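Two-Arm Cells: Floor Rules FAQ
Finard site, benches and tabletop cells
Kept by Merle Ruawai. Last touched in January. Corrections to Merle, not to the group chat please.

Short answers. Long answers are in the binder. If the binder and this page disagree, binder wins until I fix it.

Who does this apply to?

Anyone who puts a hand, a bin or a laptop on a tabletop cell. Staff, temps, students, people from Lowther over for the afternoon. Visitors stay behind the floor tape and don't need to read this, their host does.

Do I need a sign-off before I touch anything?

Yes. Basic sign-off is 90 minutes with Thu Trịnh, and you do the stop drill twice. No sign-off, no reset button. You can still sit at the desk and log.

I was signed off at Nivholm. Does that count?

Half. Skip the talk, do the drill. Their stop buttons are in a different place and people reach for the wrong side.

What goes on the table before a run?

Bins for the task, items for the task. Nothing else in reach. No phones, no cups, no hex keys. Clear the table, then load the bins, then call "loaded" so the person at the desk hears it.

How do I place the bins?

Flat on the table, both feet of the bin down, not up on a cable. If the run sheet names a color for a side, keep to it. Swapping blue and red half way through a set makes a mess of the log and somebody (me) has to go back through it.

Can the two arms work over the same bin?

Only if the run sheet says shared zone. Shared zone means reduced speed on both arms and one arm holding still while the other goes in. If both are moving in there at once and the sheet doesn't say so, stop it. You won't get in trouble for stopping it.
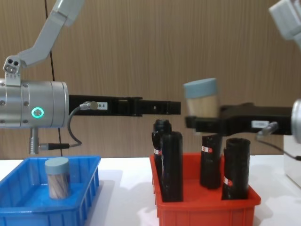
What is the reduced speed number?

On the run sheet, top right. Don't carry one over from yesterday's sheet. If the box is blank the run doesn't start. Bronwyn Wihongi fills them in and she is at her desk from 7 am.

Can I reach in to straighten something?

Not while the arms are live. Hold is not stopped. Hold is software and it can come out of hold. Press stop, wait for the desk to say "stopped", then reach in. Same for a lid that needs pushing down or a tube that is leaning. Yes even if it's only a second.

The ring light on the wrist is green. Is it safe?

Don't use the light for that. Light color tells you what the controller thinks, and the meanings got changed once already in a firmware update. Go by the stop button and the desk call. There is a card by each cell with the current light meanings, it's for fault finding only.

What about the grippers? They look small.

They pinch. Treat an open gripper the same as a closed one, fingers clear of both. Grip force is set per item on the sheet. Don't turn it up because something slipped, log the slip and let Ngaio Ellery look at it.

An arm is stopped and still holding something. What do I do?

Support the item from below first, then ask the desk to open the gripper. Never pull against closed fingers. Never twist it out. We bent a fingertip at the Rorkmont demo doing exactly that and the spare took 41 days.

Power is off and the gripper won't let go?

Leave it. Tag the cell, tell Ngaio. Some of them keep thier grip with the power off, some don't, and the release procedure isn't the same for both.

What items are allowed?

Anything on the item list that is dry, unsealed or capped, no glass, no live batteries, nothing sharp at the top. Containers of loose stuff need a lid that stays on when you turn it upside down over a tray. Do that test yourself, every morning. Lids get tired.

Can I bring in an item from home?

Give it to Bronwyn first. She weighs it, tries it, puts it on the list. Usually same day. Same rule for managers.

Labels, do they stay on?

Stay on if they came on. Don't peel, don't add, don't turn the item so the label faces the wall to tidy things up. If one is coming loose, pull the item from the set and note it.

Cable checks?

Before the first run and after lunch. Every connector at the gripper, seated and locked. Run a finger along the cable for nicks. Look at the slack with the arm at full reach, not parked, parked tells you nothing. It should have slack without dragging through a bin. Anything dangling that isn't on the cell drawing, ask before you tie it back.

Can I use zip ties?

No. Hook and loop only. Zip ties get pulled tight and then get cut off with a knife, next to the cable.

How close do two grippers get?

The gap is set in the cell file and it is checked with both arms at their closest planned point, holding the largest item on the sheet. Holding. People keep checking it empty. A tube or a jar in the fingers sticks out past them and that's the bit that hits.

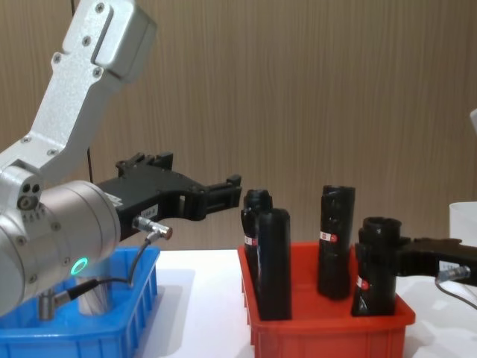
Left gripper open, right gripper closed on a tube. Check clearances with the item in hand.

Do I recheck if I only change the items?

Yes if the new one is taller or wider than anything on the sheet. If it's smaller, no, just write it down.

How long can I run a cell without a break?

Desk person swaps every 3 hours max. Twenty minutes away from the screen, properly away. Huia Kingi has the rota, trade swaps through her. The arms don't need the break, you do, and the missed calls in our log are mostly late in a shift.

One person or two?

Two for any two-arm cell. One at the desk, one on the floor. If the floor person leaves the room the run stops. Toilet counts as leaving the room. So does the corridor.

Who is allowed to press stop?

Anybody. Visitors too. Press first, explain after.

And who can restart?

The signed-off desk person, after the floor person says "clear" out loud. No thumbs up, no nodding. If you didn't hear it, ask again.

Something got dropped. Is that an incident?

Dropped in the bin or on the table, no, tick the drop box. Dropped on the floor, stop, pick up, tick the box, check the item for cracks before it goes back in. Dropped on or near a person, incident, fill in the form even if nobody is hurt.

Arm touched arm?

Incident, always, however light. Stop, don't jog them apart, take the joint readings off the screen, call Ngaio. Grippers get a finger alignment check before the next run and so do both wrists.

Is there a formal standard behind all this?

There is a risk assessment for each cell, with the standards it was written against listed at the front. Ask Huia for it. This page is house rules and sits on top. It doesn't replace the assessment and you can't quote it at an auditor (somebody tried).

Does "collaborative" mean I can work next to it?

No. An arm can be sold as collaborative and your cell still isn't, it depends on the gripper, the item, speed, what's on the table. Unless the assessment for that cell says hands-in is ok, its hands out. At present none of ours say it.

Gloves? Sleeves?

No gloves at the cell. Sleeves above the wrist or snug. Lanyards off, hair tied, badge in your pocket.

End of day?

Bins off the table. Arms to park, grippers empty, stop pressed in, desk logged out. Wipe the tabletop with the blue bottle, not the clear one, clear one leaves a film and the bins slide. Initial the sheet.

Where do old run sheets go?

Tray by the door. Huia scans them. Don't recycle them, even blank ones with a number filled in.

I think one of these rules is wrong.

Could be. Tell Merle, with the cell and the rule. Follow it until it changes.

Still to add: battery cart, the new bench at Lowther, what to do when the label printer is down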